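Pasar opens Skollosside workshop for hand-held gripper demonstration

Skollosside, June – Pasar will open its Skollosside workshop to the public for an afternoon of demonstrations by the team behind its Dinu project. Doors open at 2pm and entry is free.

Visitors can watch operators use hand-held grippers on everyday kitchen items and then try a pair for themselves. The recordings are used to teach robot arms the same tasks. The project has 3,714 recordings so far, 479 of them made with food containers.

"People usually want to have a go within a minute of walking in," said Oana Surdu, who leads the Dinu project. "We have set the tables at a height that suits children as well."

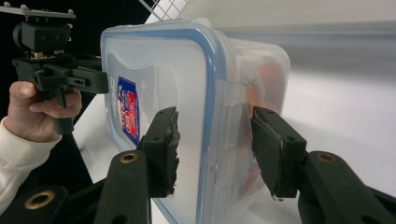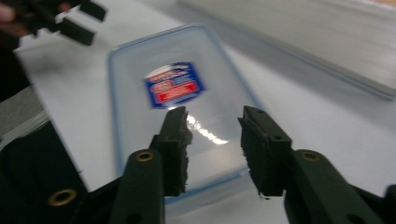 Each session takes up to 50 visitors and there will be 4 sessions during the afternoon. Places can be booked through the Pasar website or at the door. Parking is available behind the Zondby building, and the workshop has step-free access.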